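I moved to Dorklow for a job and stayed for the library, or more exactly for the shelf by its back door. You could borrow a tile cutter there. You could borrow a pressure canner, a post level, a set of snow chains, and a sewing machine with a sticky pedal. When the town closed the shelf in January, the notice said that lending objects was "outside the core service." I think that was a mistake, and I want to say why in terms of money and use, because most of the letters in the local paper were about feelings.

Start with what it cost. The town spent 3,275 a year on the shelf, and that covered repairs, replacement parts, and a few hours of staff time. In its last full year there were 872 loans. Divide one by the other and you get less than four per loan. Renting a floor sander from a shop in Breltell for one afternoon costs more than ten of those loans.

The usual answer is that people should buy their own tools. Many do, and I have a garage that proves it. I own a hedge trimmer I have used twice. My neighbor on the left owns the same one, and so does the house across the street. All three of them sit on hooks for most of the year. A tool that gets used twice a year is a good candidate for sharing, and we already accept this for books, swimming pools, and snowplows.

The better argument against the shelf is that things break. A book with a torn page can still be read, while a drill with a worn grip or a cracked casing may hurt somebody. Jouko Lehtinen, who ran the shelf for most of its life, never pretended otherwise. He kept a card for every item and looked over each one when it came back. He paid most attention to the parts that hands touch, since in his experience those wore out first and were the last thing a borrower would report. 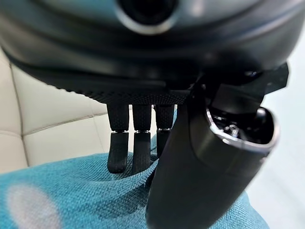 *Molded surfaces beside a fine grip pattern.*

That kind of checking takes time, and I accept that the library is short of it. But the town's own review found 18 items that needed to be pulled or fixed out of a stock of about 800. I have lived in apartments with a worse record than that. If the problem is inspection, then pay for inspection. Two more staff hours a week would have done it, and the review said so on its second-to-last page.

There is a fair question about who used the shelf. Some council members believed it served a small group of hobbyists who could afford to rent. I borrowed from it often enough to be one of the people they meant. Still, the canner went out every week in late summer, and the sewing machine was rarely in. Those are household things. People borrowed them to put up tomatoes and fix school clothes, and I doubt that many of them would have driven to Breltell and paid shop prices. They would have gone without.

The town of Skustovberg took a different route. It charges a small deposit, refuses anything that runs on gasoline, and limits each household to two items at a time. I don't love the deposit. I would waive it for anyone who asked. The other two rules seem sensible to me, and we could copy them without hiring a consultant.

What remains of our stock is in the basement of the Salminen building, where it is due to be sold off in lots. Once it goes, starting again will mean buying everything new, and no council will vote for that. So I would ask for a delay on the sale until the next budget is settled. Keep the canner, the ladders, the sewing machine, and the hand tools. Sell the snow chains if something has to be sold. They never fit my car anyway.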